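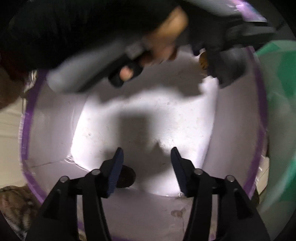 *An open white container with purple edging.*

**Walking up to Vorkero**

The path to the chapel at Vorkero has 1,711 steps, and Baltasar Esteban has swept most of them. He grew up in Markitz, the village at the bottom, and has led walks to the top for nine years. We met at the bus shelter on a Friday in March, before the season opened.

"People ask me how long it takes," he said. "I tell them two hours up. Then they look at the hill and ask again."

The chapel is small, one room and a porch, with a slate roof that was replaced when Esteban was a boy. Inside, the walls are painted from the floor to the height of a tall man. Above that the plaster is bare. I asked whether the upper part had been lost.

"My grandmother said the painter ran out of money. A man who came to study it told me there was never paint up there. I give visitors both versions and let them pick."

The lower paintings show a harvest, a river crossing and a long line of people carrying sacks. Esteban likes the river crossing best. He pointed out a figure near the door who has turned around to look back at the bank.

"Everyone else is facing the same way. I walked past him for years before I saw it."

Last season 3,785 people signed the book in the porch. He thinks that is enough. The porch holds a dozen, the chapel a few more, and when two groups arrive together one of them has to wait on the grass with no shade.

"If it is July, bring a hat. I have given away all of mine."

The steps were laid in sections by different villages, which is why the height changes as you climb. The lowest stretch is easy. The section built by Ouellet, across the valley, is steep and uneven, and people from Markitz still bring it up.

"My uncle wouldn't eat there," Esteban said. "He blamed them for his knee."

There is water at one place only, a spring 120 steps below the top. It was running when we passed. By late August it can be down to a drip, so he carries two bottles and tells his groups to do the same.

Most visitors come back down the way they went up. Esteban prefers the track on the north side, which goes through beech woods and comes out at Lilteline, where there is a bakery and an afternoon bus at ten past four.

"Miss that one and you are walking home on the road," he said. "I have done it. It is not a nice road."

We caught it with a few minutes left. He got off at the first stop in Markitz to pick up the key for the next morning's group.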